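Microfiber cloths stopped absorbing after a few months
Lucero Salazar
Posted 29 Apr 2022

I bought a pack of 20 microfiber cloths in November for kitchen and window work. They now push water across the glass and leave streaks. I wash them warm with the bath towels, use liquid detergent and a dryer sheet, and dry on medium. Is there a way to recover them, or are they finished?

Amado Galang
The dryer sheet is the likely cause. It leaves a waxy film on the fibers, and the split ends that pick up water get coated. Liquid fabric softener does the same thing.

To strip the film, soak the cloths for an hour in hot tap water with a small dose of plain detergent, no softener. Then run a normal warm cycle with an extra rinse. Repeat once if water still beads on the surface. 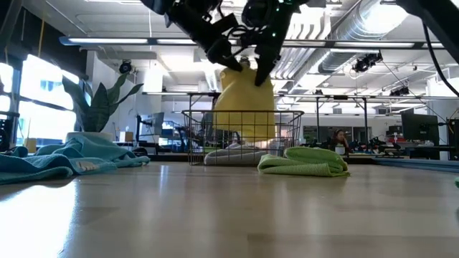

Second problem: cotton towels shed lint, and microfiber holds on to it. Wash the cloths on their own or with other synthetics. Dry on low or hang them – high heat can melt the fiber tips, and that damage is permanent. If a cloth feels scratchy on the back of your hand after stripping, use it for floors.

Natia
White vinegar in the rinse worked for me. Half a cup. Mine were gray ones from the hardware store and they are still fine.

zekitz13
Just buy new ones, they are cheap. I never wash mine with anything special and they last a year or so. Agree on the dryer sheets though.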